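Projects / Bresunus / Datasets / folding-bed / README
2 min read

# Bresunus folding-bed: known fault

This set holds 795 episodes of clothes being sorted and folded on a bed, recorded with paired hand-held grippers. Please read the fault note before training.

## Dropped trigger signal

In 14 episodes the right gripper's trigger channel sticks at its last value while the video keeps running. The fingers move on camera but the logged width stays flat. Sheyla Cuadros found it when a policy trained on the March export kept closing on cloth and wouldn't let go.

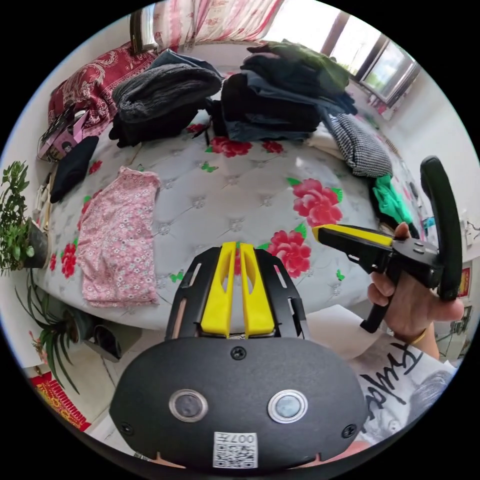 Bedroom session, both grippers in use, pink floral garment laid out on the quilted cover.

The cause was a loose connector behind the trigger lever -- it passed the bench check at Flandach and failed under wrist rotation. We've re-seated it and added strain relief. Eight episodes were repaired from video. The other six are listed in `exclude.txt` and shouldn't be used.

## Status

Version 2, released 27/04/2020. The left gripper's logs are not affected. Report new cases to Sumathi Kamath with the episode number.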